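Gradcombe lab says its robot arm learns a drawer in 6 tries
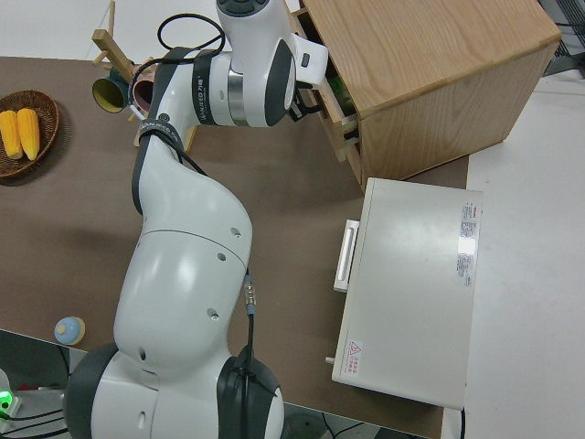

Dec 21, 2022

A small robotics group at Gradcombe has put out results on a training method it calls Latuheru, and the short version is this: less data, picked better. The arm gets shown a job a handful of times, tries it, and then asks for help only on the bits it is unsure about.

Sadia Gondal, who leads the project, went over the numbers with us by phone. Bad line, so apologies for any gaps.

The test set is household stuff. Drawers, doors, cups on a stand, things in baskets. Everything within reach of one arm bolted down at a table, no second arm, no wheels. Gondal's team started collecting in July and ended up with 2158 recorded attempts, good and bad. The bad ones are kept. More on that below.

Drawers were the headline task. Reach in, take hold of the object, get back out without hitting the sides. Sounds easy. It isnt, says Gondal – the wrist has to go in at an angle and the gripper hides the very thing it is trying to grab, so a camera looking down from overhead loses sight of the target right when it matters.

"The last couple of inches are where we used to fail," she said. "The arm would get there fine and then guess."

Latuheru handles that by having the policy put out a confidence score along with each move. When the score drops under a set line, the arm stops and waits for a person to take over with a hand controller. The person does just that stretch, then hands back control. Only the corrected stretch goes into the next round of training, with extra weight on it.

With a drawer the arm hadn't been trained on, the team gave 6 full demonstrations plus corrections. The older method they compare against, a plain copy-the-demo setup the lab calls Enden, needed roughly 317 demonstrations to get to the same success rate on the same drawer. Same arm, same gripper, same table.

Big gap. Some of it comes from the starting point, and Gondal was upfront there. Latuheru begins from a model already trained on all of the July-onward data. Enden in that comparison started cold. When the team gave Enden the same head start the gap shrank, though the report says Latuheru still came out ahead on drawers and on the cup stand. On baskets the two were about even.

Back to the failed attempts. Most groups toss them. The Gradcombe people used them to train the confidence score, the thinking being that a model can't know when it is in trouble if it has never seen trouble. They ran a version with the failures taken out and it asked for help far too late, often after the gripper had already bumped into something. Gondal called that the result she'd want other labs to look at first, ahead of the drawer number.

Weak spots, from the report and from the call:

Shiny surfaces still throw it off. Glare on a flat lid or a sticker can push the confidence score down for no good reason, and then a person gets called over for nothing.

Moving the table lights between sessions hurt results more than moving the furniture did. No fix yet.

The help requests need someone standing by. Over a long session the operators got slower to respond, and the report doesnt count that waiting time in its training hours. A reviewer flagged it. Gondal says the next version will.

Only one arm model was used. Whether any of this carries over to a differnt arm is an open question.

The group has 7 people, most of them students, and the next stretch of work is a longer chain of jobs done in a row – open the drawer, take the object, close it, move on to the cups. Right now each of those is run as its own task with a reset by hand in between. The resets eat up most of the day, according to Gondal.

Code for the confidence part is supposed to go up on the lab's project page, Nekow, along with the recordings. No firm date. Gondal said the recordings need cleaning up first, mainly the labels on which stretches were human and which were the arm, as early files from the summer used a different format and have to be converted.

The report has been sent to a conference and has not been accepted yet. We'll update when there's a decision.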